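Meselel tabletop clutter set, README

Version notes and reservations, maintained by Andri Kuster

Read this before you train anything on the data. The paper draft says the Kundlow reranker "generalizes to unseen clutter." I ran most of the evaluation and I don't think we have shown that. What we have is a decent set of tabletop episodes, a reranker that helps under some conditions, and a baseline that was weaker than it should have been. All three are described here so you can make up your own mind.

What is in the release

2000 training episodes and 400 evaluation episodes of a single arm with a multi-fingered hand working over a table. Each episode has head camera video, joint positions, finger commands, a short written instruction and an outcome label. Objects are ordinary office and snack items: a laptop, product boxes, food packaging, stamp pads, small balls. Everything was recorded at the Brunport site at the same table, with the folding partition up. If your robot will ever see a window or a different tabletop, treat our numbers as an upper limit.

Instructions are short, such as "pick up the ball" or "move the stamp pad to the right." They were written by the people who laid out the objects, which is a weakness. Someone who has just put a box on a table writes an instruction that fits where the box is. We have not measured how much this helps the model. I suspect a lot.

What the method does

Kundlow takes a set of candidate grasps from an existing planner and reorders them using a score learned from the training episodes. It proposes nothing new. If the planner never offers a good grasp on a thin or shiny object, reranking can't rescue it, and in the logs this is the most common way an episode fails. The draft calls these "planner failures" and leaves them out of the main table. I disagree with that choice. The release keeps them in, under outcome code 7, and the scoring script counts them as failures unless you pass the flag that drops them. Please say which setting you used when you report a result.

What was compared

The baseline is the Imhof heuristic, which prefers grasps close to the object center and far from neighbors. Its clearance setting was tuned on an early batch with fewer objects on the table and never retuned. When I retuned it on 110 held-out training episodes, most of the reported gap went away on rigid boxes. A gap remained on crinkled bags and on anything low and flat. That remaining gap is the part I would be willing to defend.

There is only one seed for the learned score. Until someone runs more, please don't quote the difference on bags to the decimal point.

Known problems

Outcome labels come from one pass by one annotator. "Success" means the object left the table and was held until the end of the clip. A ball that was pinched, rolled and then pinched again counts the same as a clean pick. The raw finger commands are there if you want a stricter rule.

Stamp pads are awkward. The ink leaves marks on whatever comes near it, and a model can learn to find the pad by its red smears. Try masking the color before you claim that anything has learned the shape. With color masked, our own score on stamp pads dropped to the level of the retuned heuristic. This result is not in the draft. It should be.

Many objects appear in both splits. The evaluation split holds out arrangements, and it doesn't hold out items. "Unseen clutter" is true only in that narrow sense, and readers of the abstract will take it in the wide one.

Background is not controlled. Floor equipment, cables and sometimes people are visible past the table edge. We did not crop them out, and I'd ask you to train on the full view at least once to see whether your score changes.

What would change my mind

A second table, a second set of objects bought by someone outside the group, and the retuned Imhof baseline run on all of it. Kundlow may well come out ahead. I would be glad to rewrite this file if it does.

Use and corrections

Free for research use. Do not merge the evaluation split into training and then report on it; two people have already done this by accident because the folder names were too similar. The folders were renamed in August, so check that your copy is current. Label corrections are welcome with the episode number and a short reason. Requests to remove the section on known problems will be closed.

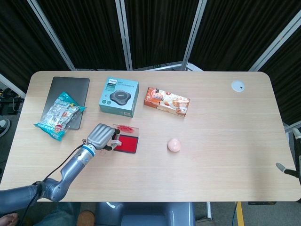

Head camera view from a stamp pad episode, with the hand beside the red pad and a pale pink ball in the open part of the table.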